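Workshop notebook, Landale Youth Stage
Monday, after the late group

Writing this before I go home, while I still remember who said what. Jinlong has asked me to be better about the notebook and he's right, my last entry was a grocery list and the word "vowels."

So. We had the whole company together for the first time since casting, and I gave the full session to voice. The piece (still called Lu, though the older kids want a longer title and I've promised to hear them out) has lived its entire life in the small studio, where you can mumble into your sleeve and the back row will still get it. The Dullby hall has 390 seats and a balcony. I took a couple of them over there in June to walk the stage and I watched their shoulders go up around their ears the second they looked out at it, poor things.

What I wanted to try was getting volume without asking for it. Every time I say "louder" I get shouting, then I get sore throats, and then a parent very kindly asks me about it in the parking lot. So the word was off limits for the evening, for me as well. I slipped twice and had to do a lap of the room both times, which was easily the most popular part of the night!

Warm-up: lying on the floor, hands on ribs, breathing out on a long "vvv" until it runs dry, then letting the air come back by itself. Ten minutes of that sounds like a lot but they settled right into it. Then humming, walking, humming at someone across the room, opening the hum into a first line. I liked how the opening scene sounded straight off the hum. It had a kind of floor under it. The market scene less so, that one turned into bees.

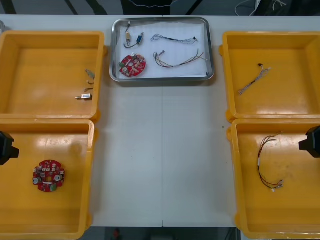

After the break we did the letter speech from the far wall. One person speaks, one person stands as far off as they can get, and the listener takes a step closer whenever they lose a word. Nothing else, no comments. It took the younger ones a while to stop treating it as a race, and we had a bit of pushing, but once it went quiet it worked better than anything I've tried with this group. They could see exactly which words went missing. It was the ends of lines, nearly always. They pour everything into the first half of the sentence and then let the last word drop on the floor like a coat.

I asked them to take hold of that last word and hand it to the person. I know that's an old note and I've heard it from every teacher I ever had, but it landed. The speech came down in pitch, too, which I wasn't asking for and was very glad to have.

Jinlong Wan sat in for the last part and thinks I'm letting the chorus off easy. His point is that 6 of them speaking together go to mush on any word starting with a consonant cluster, and that I've stopped hearing it after so many weeks. Fair enough. I listened from the doorway with my eyes closed and "stranger" was a puddle. We tried having them whisper the whole chorus, all breath and consonants, then say it at normal volume. Better. I'd like to do it again when they're less tired, whispering dries them out and I kept it short.

Microphones came up again. The grant is 2000 dollars and it has to cover the van and the fabric as well, so I'm planning as though we have none. If Sumia comes through with the loan of the floor mics we'll take them gratefully and use them for the underwater section only.
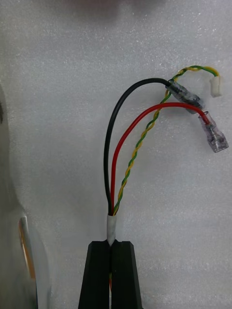

Wire bundle: white tape wrap, with the three leads curving off to the right.

Things for next time. Move the water bottles inside, they vanish down the hall for a drink and come back as different people. Do the far-wall exercise again with the sisters' quarrel, which is all overlapping lines and might be a disaster, but I'm curious. Start with the chorus while they're fresh. Ask Dullby whether we can have the hall for an hour with the curtains both open and closed, I want to hear what all that velvet does.

Jinlong is going to take the chorus on his own for half an hour and do the consonants with them properly. I said yes before he'd finished the sentence.

Also I owe the older kids an answer about the title.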